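# Chapter 4: What a Small Carrier Sells

Most books on starting a delivery firm begin with the van. They tell you which one to buy, how to finance it, and what to paint on the side. This chapter puts the van off for a while. A customer who hands you a parcel doesn't care much what you drive, and owners who spend their first month choosing vehicles often can't say, at the end of it, who is going to pay them.

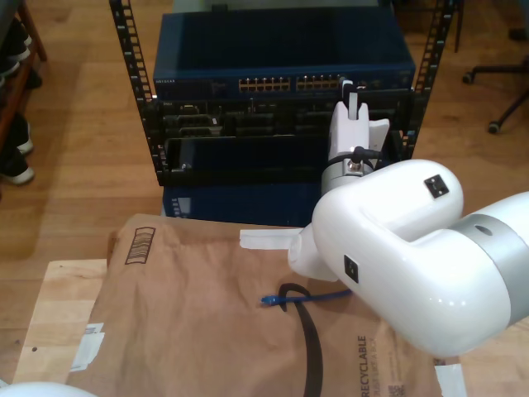
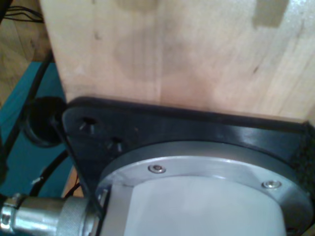

## 4.1 The promise and the price

A carrier sells a promise: this item, at that address, by a certain time, in the state it was handed over. Every part of the promise costs money to keep. New owners tend to price only the miles. They leave out the waiting at loading docks, the second trip to an address where no one came to the door, and the hour spent on the phone over a crushed corner.

Take the case of Herkport, a two-van firm set up by Arne Böttcher to serve print shops and dental labs. His business plan assumed 22 stops per van per day. It's a fine number, and he got it from a sales brochure for routing software. The plan says nothing about parking, lunch, or rain. Before you accept a figure like that, ask where it came from and whether the person who supplied it was trying to sell you something.

Böttcher also planned on 800 parcels in his first month. He carried 700. That sounds close enough, and he took it as good news. But his rent, insurance, and wages had been set for 800, and the missing parcels were the ones that would have paid him. We'll return to his accounts in section 4.5.

## 4.2 The trouble with "same day"

"Same day" is printed on a great many vans and means very little. Does it mean before the customer closes? Before midnight? Does an order placed at 4 p.m. count? Rosemarie Grube, who books deliveries for a lab called Plinel, told us she stopped reading the slogans and asks one question instead: what do I get back if you're late? Some carriers had no answer. One offered a discount on the next delivery – a reward for using them again.

Write down your own terms before you advertise them:

- the latest time you'll take an order
- the latest time you'll deliver it
- what you pay when you miss
- what you won't carry at any price

If the third line makes you nervous, your prices are too low or your promise is too big.

## 4.3 Who is liable, and when

People in the trade will tell you that the insurance "covers it." Treat this with care. A policy covers what its wording says, up to its limit, after the deductible, and only if the driver did what the policy required. Ottmar Weidemann ran a van for years believing that goods left in it overnight were insured. His policy covered them only in a locked building.

Read the exclusions first, then the rest.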